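Ticket 664: Simulated arm holds the bar but does not release it on the lid
Project: Keduldale, student robotics club
Component: Nirkatia task runner, Jollham scene pack
Opened: Friday, September 10, 2021
Priority: normal
Status: open

Summary

I am writing this ticket for our club team. We prepare the Keduldale task for the student round, and the arm must take the dark brown bar, carry it over the white unit and put it down on top. The first two parts are working well. The third part does not happen. The gripper stays closed and the episode ends by time limit.

The same script worked in May with the older scene pack. After we updated the pack, I did not change anything in the script except the scene name.

Steps to reproduce

1. Start the task runner with the default scene and the club config.
2. Load the script place_bar, seed 6.
3. Wait until the arm is over the white unit.
4. Watch the log. The state changes from CARRY to LOWER, but never from LOWER to RELEASE.

Expected: the gripper goes down, touches, opens, and the state becomes DONE.
Obtained: the gripper stops with the bar above the small objects, and the state is LOWER until the end.
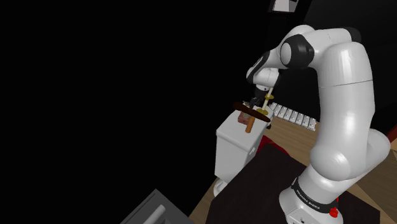
Angled view from above during the run, bar still in the gripper, pink block and orange cylinder under it.

What I tried already

I restarted the runner and deleted the cache folder. No difference.

I ran the script 50 times with different seeds. It failed with every seed, so I think it is not a question of a bad random start.

I made the time limit longer, from 50 to 96 seconds. The arm only waits longer. In the log the target height does not change during all this time.

I removed the place step and put a simple "open" command after CARRY. Then the gripper opens immediately and the bar falls. So the gripper command itself is good, and the problem must be in the condition before it.

Log, shortened

state CARRY, grasp ok
state LOWER, target surface: top
LOWER: clearance check, result blocked
LOWER: clearance check, result blocked
(this line repeats until the end)
episode end, reason: time limit

Comment 1, same author

I looked more at the clearance check. It takes the full length of the bar and asks if the place under it is free. If I understand the code correctly, it does not search for another place when the answer is "blocked". It asks again for the same place. With a short object this is maybe not noticed, but our bar is long.

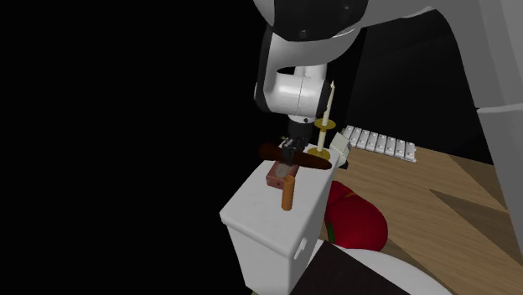

I then moved the target point toward the free part of the top and turned the wrist by a quarter turn before LOWER. With this change the state reached RELEASE for the first time. The result was still not accepted, for the reason that the bar touched the candle holder and the task has a rule against contact with other objects. I tried smaller turns also, but the check says "blocked" again for most of them.

Comment 2, same author

I found in the release notes of the scene pack that the positions of small objects "were adjusted". It is not written which objects or how much. If somebody from the Boychuk scene team can tell me the old positions, I can put them in a local file and compare. This would show if the scene or the check is guilty.

For the club we also need to know one thing about the rules. Is it permitted to push the block and the cylinder to the side before placing? In the rule text I find only "the bar must rest on the top surface", and the contact rule speaks of contact by the carried object. It is not clear to me if the empty fingers count as well. If pushing is permitted, we can take the bar in a second step and the problem is smaller for us, but I believe the repeated check should be corrected in any case.

Requested

- Old object positions, or the older scene pack for download
- An error message when the clearance check is blocked many times, so the student sees it without opening the log
- Answer about the contact rule

I keep the full logs of the runs and can attach them. I did not test on another computer yet, this I will do at the next club meeting and write the result in this ticket.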